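Teneo race checker runs out of memory on 7 threads

vondau_k
Checking a lock-free queue with Teneo. Two threads finish in 50 seconds. With 7 it dies after 625 states, no trace. Is this the solver?

mthembu
Probably fence placement. Turn off store buffering and rerun. 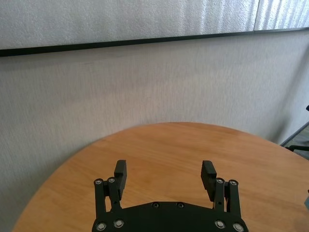
Re: Teneo race checker runs out of memory

clisstead
Disagree. That hides the bug on x86. Cap the buffer depth at two first.

vondau_k
Capped it. 1,012 states now, still no trace.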